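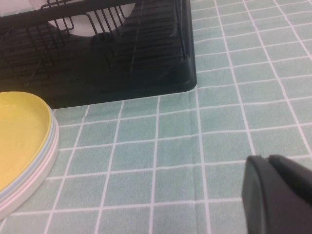

Notes on Washing Up by Hand

The household kept by this author has not owned a dishwasher since the move to Miltham. The decision was first a matter of space, as the kitchen in question measures very little from wall to wall, and it has since become a settled practice. Several readers have written to ask how the work is organized when guests are present. The following remarks are offered in reply.

Order is the chief consideration. Glasses are washed first, while the water is clean, and are followed by cutlery, plates, serving dishes and finally pans. This sequence was taught to me by my uncle, Prodromos Margaritis, who spent 33 years in the kitchen of the Bakalis restaurant in Gomden and regarded any departure from it as a serious lapse. He changed the water after the plates without exception. I have adopted the same rule, although I confess that it is sometimes relaxed late in the evening.

The question of soaking divides opinion. Pans in which starch has been cooked benefit from cold water, applied as soon as the food has been served. Egg behaves in the same manner. Fat requires hot water and should be wiped out with paper beforehand – the drains in older Miltham houses are narrow, and ours was cleared at considerable expense last January. Wooden spoons and boards are not soaked under any circumstances.

With regard to drying, my position has changed. For many years I held that a cloth was necessary and that dishes left to stand were a sign of neglect. I now permit plates and bowls to dry in the air and reserve the cloth for glasses and knives. The cloths themselves are linen, purchased from a shop on the Flilside road that has regrettably closed. They are boiled, never treated with fabric softener, and replaced when they begin to leave lint.

A reader in Gomden asked whether hand washing uses more water than a machine. I am not qualified to give a general answer. It can certainly do so if the tap is left running, and for this reason we use 2 basins, one for washing and one for rinsing. The rinsing water is carried out to the herbs by the back step once it has cooled, provided that very little soap has entered it. The mint has tolerated this arrangement well. The sage has not.

Correspondence on the care of cast iron has also been received and will be addressed separately, together with the matter of the enamel kettle.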